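Home | Forums | New Posts | Members | Search

Burwood Motor Forum > General Car Talk > Most underrated used car you've owned?

mudflap_pete
OK, so I'm putting together a list for the club newsletter and I want your picks. Most underrated used car you have personally owned. Not a car your uncle had, not one you saw on a video. Owned, insured, cursed at in a parking lot. The newsletter goes out in June so there's some time, but I know how you people are with deadlines.

My own nomination is the Volvo 940 wagon. I had mine for five years and paid $900 for it. It hauled a washing machine, two dogs and (once) most of a shed. The heater could cook a roast. Yes, it was slow, and yes, the headliner came down on my head on the freeway and I drove the last bit home holding it up with one hand. I'd buy it back tomorrow if I knew where it went.

Who's next?

tansy_k
Buick LeSabre, the late nineties one with the 3800 V6. People laugh until they ride in it. Mine had a bench seat in the front and I could fit three adults across with no complaints except from whoever got the middle. I did a water pump, an alternator, tires and that's the whole list. My sister drives it now and she treats it terribly and it still starts every single morning!

greasebin
I'm going to be the one who says it. The 940 is not underrated. Everybody on the internet loves old Volvos. They cost silly money now if they're clean, there are t-shirts. You can't be underrated and have a t-shirt.

mudflap_pete
Name me one person outside a car forum who has ever brought up a 940 at dinner.

greasebin
By that rule every car in the world is underrated except maybe the Mustang.

Ewan Katene
Can I put in a word for the Mazda Protege? I know, I know, rust. Mine had holes in the rear arches I could put a hand through by the time I let it go. But the steering on that little thing was so good, and it was geared so you could wring it out all the way through second and still be legal. I learned to heel and toe in it, badly. I've had faster cars and a couple of much more expensive ones and I don't think I've enjoyed the drive to work as much in any of them.

Also it had a factory cassette deck that ate tapes, but only ones I liked.

lowbeamlarry
Protege is a good shout. I'd go one further and say the 323 before it, same idea but lighter. Getting parts is a pain though. I waited weeks on a clutch cable.

My real vote is for the Ford Ranger with the four cylinder and the manual. There's nothing to it. You open the hood and you can see the ground. Mine had no AC, no power anything, and crank windows that I still miss when I'm waiting for my wife's car to think about whether to put the window down.

tansy_k
Crank windows are great until you have a passenger side one open and it starts raining and you're alone in the car doing the lean at a red light. I do not miss the lean.

vinylroof
Surprised there's been no Toyota yet so I'll do it. Echo. Ugly as a boot, gauges in the middle of the dash for no reason I ever worked out, and it just would not quit. I drove mine through college and then through a job that had me doing 144 miles a day there and back. It sipped gas. I'm tall and I had headroom for a hat. The wind was another matter, on the bridge in a crosswind you were basically sailing.

greasebin
See, now THAT is underrated. Nobody has an Echo t-shirt.

mudflap_pete
I'm going to get one printed and mail it to you.

Ewan Katene
Small question about the rules. Does it have to be reliable to be underrated? All of these so far are "it never broke". I think a car can be a bit of a mess and still be better than its reputation. I'd like to hear from somebody who had a Saab or an Alfa and loved it anyway.

lowbeamlarry
I disagree with that one. If it leaves you on the shoulder it earned its reputation. I've owned one fun unreliable car and what I remember is tow trucks.

saabstory
You rang?

I had a 9-3 hatch for years and I'd have another. Was it a mess? It had moments. The ignition is down between the seats and a spilled soda got into mine, and that was an expensive soda. The direct ignition cassette went out on me and I learned to keep a spare in the trunk, wrapped in a towel like a baby. After that it never stranded me again. The seats are the best I've sat in, in anything, at any price. I drove it overnight to a wedding and got out feeling better than when I got in. And you can fold the back down and sleep in it – I have, more than once.

So yes, Larry, I've met some tow truck drivers. Nice people mostly.

lowbeamlarry
"Keep a spare in the trunk wrapped in a towel" is not helping your case.

saabstory
It was a nice towel.

tansy_k
I'm with saabstory on the seats. My dad's friend had one and I used to fall asleep in the back of it on purpose.

Pete, are you counting votes or just picking what you like? Last time we did one of these (best first car) your favorite came out on top and I don't remember very many people voting for it.

mudflap_pete
Slander. It's a discussion, and then I use my judgment. But fine, I'll put the contenders so far in one post so everyone can see I'm being fair:

Volvo 940 wagon
Buick LeSabre
Mazda Protege (323 tagging along)
Ford Ranger, four cylinder, manual
Toyota Echo
Saab 9-3 hatch

Needs more. Where are the minivan people? I know you're out there, I've seen the parking lot at the meet.

kerbside_jo
Minivan person reporting! First gen Odyssey, the small one with regular doors instead of sliders. It's really a tall wagon. The back seat folds flat into the floor and it drives like an Accord because it more or less is one. I paid $685 for mine from a neighbor who was sick of looking at it, did the timing belt myself over a long and very sweary weekend, and it's been my dump run, camping and dog car ever since. The paint on the roof has given up completely. I've stopped parking it nose in anywhere that I might be seen from above.

vinylroof
Oh I forgot those existed. That's a great pick. Regular doors on a minivan is such a weird idea, I love it.

greasebin
OK the Odyssey gets my vote over the Volvo. Sorry Pete. I do have to ask about the transmission though, those have a name for it.

kerbside_jo
That's the later V6 ones. The four cylinder box in mine is fine. A bit lazy on hills but aren't we all. I change the fluid more often than the book says and leave it at that.

lowbeamlarry
Jo's right on that, it's a different unit. I'd still flush nothing on an old automatic, just drain and fill. And yes I know half of you are about to tell me I'm wrong.

saabstory
You're wrong.

Ewan Katene
He's not wrong! Drain and fill, drive it a while, drain and fill again. I've done it that way on everything I've had with an auto box.

By the way, did anybody get a new phone and find all their old car photos gone? I wanted to post the Protege and all I've got left is the one where it's on a trailer.

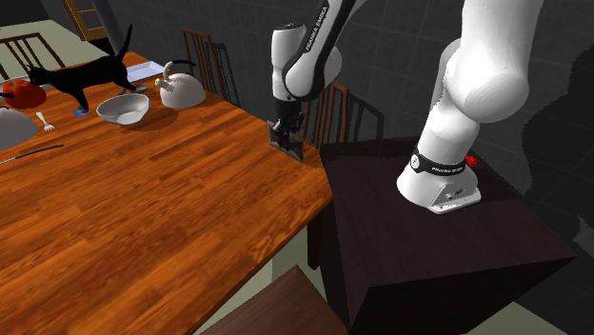 White arm on its stand next to the wood table (render)

I'll keep digging for the Mazda. There's a box of prints at my mother's place that might have one or two from when it still had rear arches.

tansy_k
Please find one from before the rust, I want to see what color it was. I'll look for the LeSabre too. There's one of all of us standing in front of it eating corn on the cob.

mudflap_pete
Corn on the cob LeSabre is going on the front page if you find it, I don't even care about the vote now.

Larry, do you still have the Ranger?

lowbeamlarry
Sold it to a kid down the road. He lowered it. We don't speak of it.

vinylroof
Hahaha. Can I change my vote? Having read all this I think the Odyssey edges out my own car. The Echo was tough as nails but I never once slept in it or took a couch anywhere.

greasebin
You can't vote against your own car, that's got to be in the rules somewhere.

mudflap_pete
There are no rules. Vote how you like. I'll leave this open a couple more weeks and then write it up. The 940 is still in it, for the record, and I'd like it noted that I have been very calm about the t-shirt remark.

kerbside_jo
If the Odyssey wins do I get anything?

mudflap_pete
A mention, and first go at the coffee.

kerbside_jo
I'll take it. Going out to check the oil so she looks her best.

Contact the moderators | Copyright Burwood Motor Forum | Back to top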